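Grarkwood Housing Opens Second Residence in Flurden
11/07/2022

FLURDEN - Grarkwood Housing has opened Stavska House, a residence for apprentices and trainees employed in the Flurden district. Each room is let furnished, with a single bed.

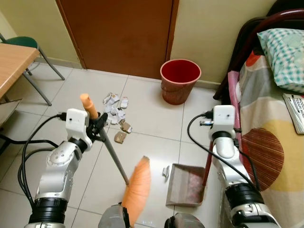
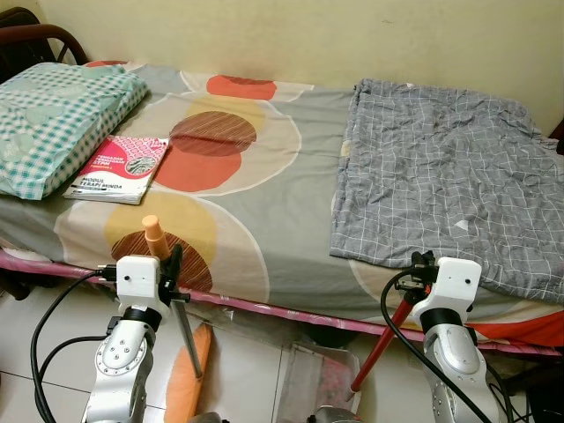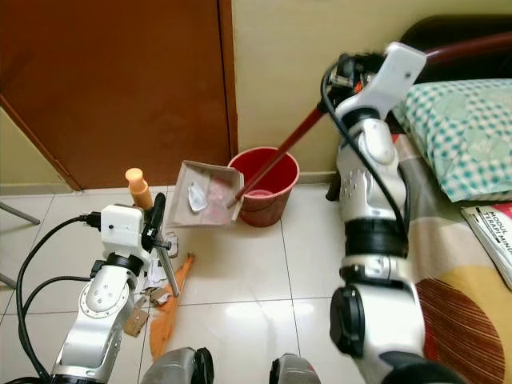
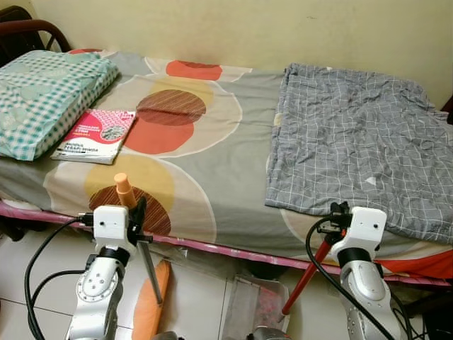

Rent is set at 600 per month and includes heat, water and trash pickup. Electricity is metered by room and billed every second month. A deposit of 200 is due at signing and is held until the final meter reading.

Leases run for six or 12 months. Applicants must supply a current training contract and one form of photo identification. Over 1,000 requests for application forms have been received since February.

"Placement follows the date of the training contract," said Evanthia Kouris, lettings manager. "Incomplete files are returned and keep no position in the queue."

Boiler and pipe work was carried out by Doležal under the supervision of site engineer Thierry Barbier. Forms are available at the Grarkwood Housing office in Flurden.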